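Koval Velodrome, pre-session safety check, December 2025
Filled in by me, Heather Tautahi. Riders on the list: Bogdan, Lech, Herman

1. Track surface: OK, mostly
Walked the whole boards, both bankings. There's a lifted splinter coming out of turn two, just above the blue band. I taped it and put a cone on the apron. Please don't ride over the tape to see if it holds, Lech.

2. Tandem, front wheel and skewers: OK
Both tight. The tire had a small nick so I swapped it (the old one is hanging on the hook with a tag, don't use it!).

3. Tandem, timing chain: NEEDS WORK
Still slack. I wrote this up in September and here we are again. Dariusz Kaczmarczyk has the right chainring coming from Udine, and until it's on, easy laps only, no standing starts.

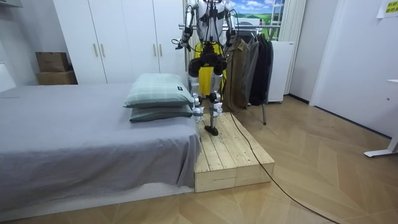 4. Hand cycles: OK
Brakes good on both. Herman's left grip spins a bit if you really crank on it, so I glued it and it needs overnight.

5. Prosthetic cleat mounts: OK
Bogdan's bolts are all marked with paint pen now and the marks line up. If you see a mark that's moved, stop and come find me.

6. Start gate: FAIL
Released late twice. Locked it out, tagged it, and we'll do held starts until the tech from Tileck has been. The ticket number is 319 if anybody calls.

7. Helmets: OK, one binned
Hairline crack at the back of the spare medium. I cut the straps so it can't sneak back into the box.

8. First aid and radio: OK
Kit restocked, gloves too. The radio at the Bradoton end was dead, so it's on the charger. Grab the yellow one for now.

9. Infield gate: OK
Latches fine if you lift it a little as you swing. Keep it shut while anyone's up on the track, please, even for a quick drink.

Next check is before the sprint block. Dariusz, can you sign under item 3 when the ring's fitted?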